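Workshop tips: comparing two grippers on one bench
Posted in July by the Drundham workshop page 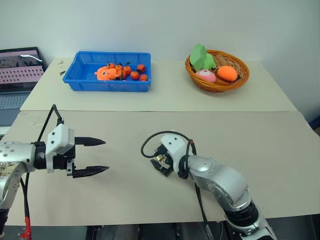 Before you buy a second gripper or change the fingers on the first one, make a fair test at home. I did mine in the evenings during two weeks, and I wrote down what helped me. My English is not perfect, so please be patient with some sentences.

Use soft fruit and soft toys first. Tangerines are very good for this work. They are round, they roll, and the skin shows you at once when the force is too high. A plush toy forgives everything, so a gripper which can lift plush has not proved much yet. Foam blocks are between the two.

Keep the things to be picked in a tray with low sides, and put the target basket on the other side. If you use the same tray and the same basket for every finger set, your numbers can be compared.

I tried the Stelen fingers and the Varma fingers. Each set got 40 picks. The Stelen ones are narrow and go easily between two fruits, but they like to turn the fruit during the lift. The Varma ones hold calmer and need more space around. For a crowded tray I prefer Stelen, for everything else Varma.

Check the cable before each session. It needs a loop big enough for the full turn of the wrist. Turn the wrist slowly by hand to both ends, with the power off, and watch whether the cable becomes tight. Mine was too short by 2 centimetres and I lost a whole evening to find it.

With the Flumen controller, write the closing force on a piece of masking tape and stick it beside the keyboard. My best value for tangerines was 57 on its scale. After an update it went back to the factory setting and I did not notice until the juice came.

Wipe the fingertips with a damp cloth after fruit and let them dry. Sticky tips make every gripper look better than it is.

Next month I will try the same test with eggs, boiled ones first.

Questions to the Drundham workshop page, PO Box 3268 | Copyright Drundham | Back to top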